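3.2 Oberflächenfarbe und Blendempfinden an Arbeitstischen

Die Wahl der Tischoberfläche wird in der Innenraumplanung häufig unter gestalterischen Gesichtspunkten getroffen, während ihre Wirkung auf die visuelle Belastung der Nutzenden erst bei Beschwerden in den Blick gerät. Für Büroräume liegen Empfehlungen zum Reflexionsgrad vor, die sich überwiegend auf helle, neutrale Flächen beziehen. Farbige Oberflächen, wie sie in Werkstätten, Lehrräumen und Sammlungsdepots verbreitet sind, werden darin nur am Rande behandelt. Der vorliegende Abschnitt greift diese Lücke auf und berichtet über den zweiten Teil der Erhebung am Standort Gretonville.

Untersucht wurden drei Oberflächenvarianten: ein mattes Grün, ein mattes Grau und ein seidenglänzendes Weiß. Die Beleuchtung erfolgte in allen Fällen über abgehängte Leuchten des Typs Setico mit opaler Abdeckung, deren Höhe über der Tischfläche während der gesamten Erhebung unverändert blieb. Das Tageslicht wurde durch außen liegende Lamellen begrenzt. An der Befragung nahmen 56 Personen teil, die jeweils alle Varianten in wechselnder Reihenfolge beurteilten. Die Zuordnung der Reihenfolgen übernahm Hsin-yi Wei, die an der späteren Auswertung nicht beteiligt war.

Als Sehaufgabe diente zunächst das Lesen eines gedruckten Textes in kleiner Schriftgröße, anschließend das Sortieren von Karten mit geringem Helligkeitskontrast. Nach jeder Aufgabe wurde das Blendempfinden auf einer verbalen Skala abgefragt. Zusätzlich waren die Teilnehmenden aufgefordert, in freier Form anzugeben, welche Bereiche des Tisches sie als störend empfanden. Von der Messung der Pupillenweite, die im ersten Teil noch vorgesehen war, wurde wegen der unzureichenden Wiederholgenauigkeit abgesehen.

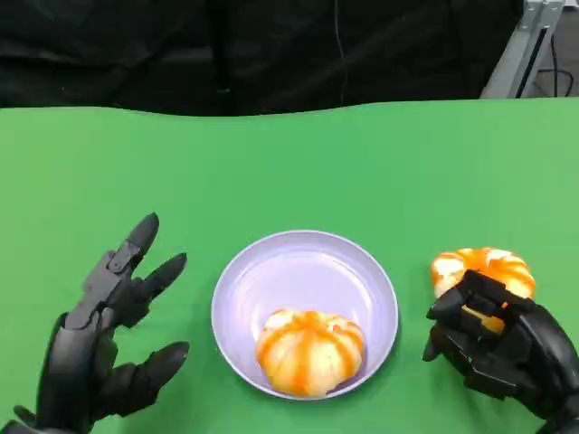
Abb. 2: Grüne Tischoberfläche mit Schüssel und schwarzen Roboterhänden.

Die grüne Oberfläche wurde beim Lesen am günstigsten bewertet. Der Abstand zum matten Grau fiel gering aus und lag innerhalb der Streuung, die bereits Rungrueang und Kwan in ihrer Vorstudie berichtet hatten. Deutlicher trat der Unterschied zum seidenglänzenden Weiß hervor, bei dem in den freien Angaben wiederholt Spiegelungen der Leuchten genannt wurden. Beim Sortieren der Karten verschob sich das Bild zugunsten der grauen Fläche. Es ist anzunehmen, dass der Farbstich der Umgebung die Unterscheidung schwach gesättigter Kartenfarben erschwerte. Eine gesonderte Prüfung dieser Annahme war mit dem verwendeten Kartensatz nicht möglich.

Einschränkend ist auf die Zusammensetzung der Stichprobe hinzuweisen. Nahezu drei Viertel der Teilnehmenden waren zum Zeitpunkt der Erhebung an der Einrichtung beschäftigt und mit den Räumen vertraut. Ein Gewöhnungseffekt lässt sich daher nicht ausschließen. Ebenso blieb unberücksichtigt, dass matte Beschichtungen mit zunehmender Nutzung an Glanz gewinnen können. Die von der Firma Pelkonen bereitgestellten Platten waren bei Beginn der Messungen im Februar unbenutzt und wurden zwischen den Durchgängen lediglich trocken abgewischt.

Für die Planungspraxis ergibt sich aus den Befunden zunächst, dass der Glanzgrad vor dem Farbton festgelegt werden sollte. Bei Arbeitsplätzen, an denen überwiegend gelesen wird, bestehen gegen eine matte grüne Fläche keine Bedenken. Wo Farben beurteilt werden müssen, etwa bei der Bestandsaufnahme von Textilien oder Drucken, ist eine neutrale Fläche vorzuziehen. Wattanapong hat für solche Fälle auswechselbare Auflagen vorgeschlagen. Deren Kanten führten in eigenen Vorversuchen allerdings zu Schattenlinien, die ihrerseits als störend beschrieben wurden. Die Übertragbarkeit auf Räume mit höherem Tageslichtanteil wird in Abschnitt 3.3 anhand der Vergleichsdaten aus Ukamcombe erörtert.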